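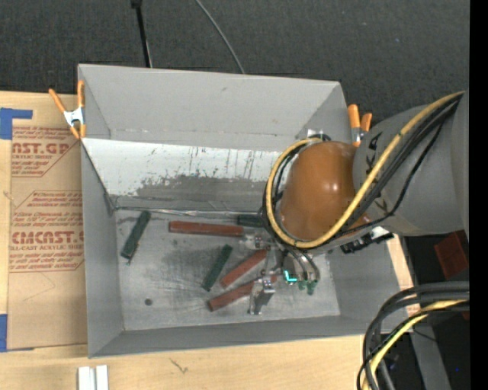

积木收进箱子之前要不要按颜色分开？
按形状分就够了，颜色混着放，拿的时候眼睛自己会挑。

打印本页 | 用电子邮件发送

1/
接着上周六那串说。有人问我们活动室的积木到底怎么收，一条写不完，分开发。

2/
先说数量。整套清点下来是1,252块，散块和以前零买的都算进去了。其中长方块最多，三角和拱形少，圆柱更少，圆柱老是滚到柜子底下。

3/
以前是按颜色收的，红的一箱，绿的一箱，黄的蓝的再各一箱。看着整齐，用起来麻烦。孩子搭一面墙要从四个箱子里拿，收的时候又要一块一块看颜色，收到一半就没人想收了。

4/
三月改成按形状。长方块单独用灰色的大敞口箱，红的绿的都扔一起。三角和拱形放浅盘，圆柱放有盖的盒子。

5/
灰箱的四壁是斜的，手伸进去不卡。箱底刮得很花，深一道浅一道，后壁下沿也磨黑了一片。我拿湿布擦过，灰能擦掉，划痕擦不掉，就这样用着。

6/
Hayley Cheetham问为什么不垫一层毛毡。垫过。毛毡会起边，积木角卡在边上，倒出来的时候连毡一起出来。后来撤了。

7/
箱子放浅色木桌上，别放地毯上。深色地毯上掉一块深绿的，傍晚五点以后基本看不见。红的好找一点。

8/
一次不要装满。装满了孩子会整箱翻过来找底下那块。我们现在铺一层就停，剩下的留在柜子里，不够了再添。

9/
添的时候顺手把坏的挑出来。角劈了的、边上有毛刺的，单独放一个小纸袋。毛刺用细砂纸磨两下就行，角劈了的就不留了。

10/
去年一整年挑出来167块，比我想的多。大部分是同一批买的，那批边角特别脆。牌子叫Lekance，店里现在也不卖了，不用再问我在哪里买的。

11/
后来补的是Juvico的长方块，177块，尺寸跟老的差一点点。单独搭看不出来，跟老的混着搭高了会歪。Njål Magnusson建议在新的那批底面用铅笔点一个点，我点了，点了两个晚上。

12/
关于清洗。上漆的不要泡水。温水加一点点洗洁精，布拧干了擦，再用干布擦一遍，摊开晾。我一般是晚上擦，第二天上午收。晾的时候别叠着，叠着的那一面第二天摸还是潮的。

13/
深绿色那些擦的时候用浅色布，掉不掉漆一眼就知道。砖红色的反过来，布上有一点红我不太当回事，以前每次都有，块本身看不出变浅。

14/
标签的事。箱子外面贴过文字标签，小的孩子不认字，等于没贴。Vaida Sproģis教我把一块同形状的积木按在纸上描一圈，剪下来贴箱子上。长方形就是长方形，谁都看得懂。胶带贴四边，只贴两个角三天就掉。

15/
收的时候我不喊“收玩具了”，喊“先收长的”。长方块收完，桌上就空了一大半，再收别的很快。圆柱放最后，一个人守着桌边接。

16/
有人私信问多大的孩子能自己按形状收。我们这里三岁多的可以收长方块，拱形和三角会放混，放混了也没关系，我晚上过一遍。大一点的能全收完，前提是箱子别换位置。

17/
箱子别换位置这条值得单说。上个月我把灰箱和浅盘对调了一下，想着离门近方便，结果两天里灰箱里全是三角。又换回去了。

18/
更正一下第2条：1,252块里面包括Kavinda Wickramasinghe借给我们的一小袋，那袋以后要还的。袋子上写了名字，收的时候别倒进大箱里，倒进去就分不出来了。

19/
下面有人问灰箱尺寸。我没量过，明天去活动室量了再回。要买的话看两点：壁是斜的，前沿低一点。小孩站在桌边能看到箱底最好。

20/
浅盘的问题也一起答。浅盘是烤盘，Skiseck超市买的，边高两指。三角平着放，不要立着码，立着码好看，一推抽屉就全倒。

21/
今天先到这。砂纸的型号在柜门里侧贴着，我回去看了再补一条。

搜索本站
输入关键词 搜索
打印 | 电子邮件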